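We use cookies to remember your basket and to find out which pages send people to sleep. Carry on reading and we'll take that as a yes. Cookie settings | Fine

Brender 2
Grasp planning and table clearing software for single-arm robots
From Ikero, Osville

Brender decides what your robot should pick up next, where to hold it and how to get out again without taking the rest of the table along. It runs on an ordinary Linux PC next to the arm controller and takes its pictures from a small camera at the wrist. You tell it which objects matter and where they should end up. It works out the middle bit, which used to be your weekend.

Version 2 replaces Version 1, which was very good at boxes. If your work is mostly boxes, Version 1 still gets security fixes until November and we will not be offended.

What it does

Brender keeps a running list of what is on the surface and what is resting on what. We call this the stack list, after a long meeting about calling it something grander. Every item in the list has a guess at its shape, a set of possible grips and a score for each grip. The planner takes the best score that the arm can reach, checks the path for collisions, and either moves or tells you why it won't.

The refusal messages are written in sentences. "Handle too close to rim, left finger would touch bowl" is a message. "Error 50" was also a message, in Version 1, and we have apologised to most of the people who met it.

Crockery is where the stack list earns its keep. A bowl on a plate with a spoon in it is three objects, two of them pale and shiny, and the spoon has to be considered before anyone gets ideas about the bowl. You can set the order yourself (cutlery first, then bowls, then plates) or let Brender choose by score. It can also be told to treat bowl and plate as one load, provided your gripper is up to it. Brender takes your word for that, so please measure.
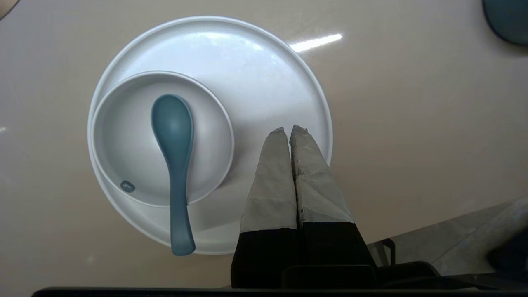
One reader wrote in to ask whether the planner could be made to prefer the handle of a spoon every time, having watched Version 1 go for the scoop with what the letter called misplaced confidence. It can. Each object class now has a preferred zone and a forbidden zone, painted on the model with the mouse, and a slider between "would rather" and "must". Most people leave the slider near the "must" end after their first afternoon.

Fingers and wear

Fingers change. They get wrapped, padded, scuffed and wrapped again, and the tidy drawing supplied with the gripper goes on pretending otherwise. Brender lets you keep a finger profile for each set, with its own width, tip shape and grip allowance. Change the covering, run the touch routine against a flat block, and the profile is updated in 50 seconds. Old profiles are kept, in case the new tape was a mistake.

The fingers are also masked out of the wrist picture, so that the planner doesn't list them as cutlery. There is a test for this in the installer. There is a reason there is a test for this in the installer.

Shine, glare and white on white

Polished tables reflect ceiling lights, and a long bright reflection looks a lot like the edge of something. The Štěpánek filter compares views from two or more wrist positions and drops any edge that wanders about when the camera does. It costs you a small extra move at the start of each cycle. If your lighting is kind you can switch it off, and if you are not sure whether your lighting is kind, it isn't.

Pale dishes on a pale surface remain the hardest thing we support. Brender does a decent job with rims and a poor one with very flat saucers. Clear glass is not supported. We have a folder of attempts.

Replay

Every attempt is saved with its pictures, the stack list as it stood, the grips considered and the one chosen. You can step back through a run, change a setting and see what the planner would have picked instead, with no arm attached. It is a good way to settle arguments and an even better way to start them.

In the licence

- Planner, stack list, finger profiles and replay
- 21 object classes for tableware, all editable
- Python and C++ interfaces
- Simulator link, so you can break things on screen first
- Email support, answered by the people who wrote the code, in their own order

What you need

A six or seven axis arm, a parallel gripper with two fingers and position feedback, and a colour camera fixed at the wrist. Depth is welcome but optional. The PC wants 50 GB of free disk, most of which the replays will eat. Suction cups are handled by a separate module, sold separately, in the time-honoured way.

Trial and price

The trial lasts 21 days and has everything switched on. After that the planner stops and replay carries on working, so you can at least look at what you had. Prices depend on the number of arms and are sent by return; write to the sales desk and say how many. Teaching licences cover up to 7 arms in one building.

Upgrading from Version 1 keeps your object classes but not your grip scores, which were worked out differently and, on bowls, rather optimistically.

Comments (4)

tinreef
Moved over from Version 1 last week. The forbidden zones are worth the upgrade by themselves. The mouse painting is fiddly on small handles though, any chance of a zoom?

Ikero support
Zoom is in the next point release. Until then, hold Shift and scroll, which does something close to zooming and was never meant to be found.

moorhen_lab
Does replay work with pictures recorded by our own logger? We have months of the stuff.

Ikero support
Yes, if you have joint positions with matching times. The import script is in the tools folder. It is fussy about time zones.

Ikero, Osville | Contact sales | Contact support | Page last changed February 22, 2020 | © Ikero. All rights reserved | Back to top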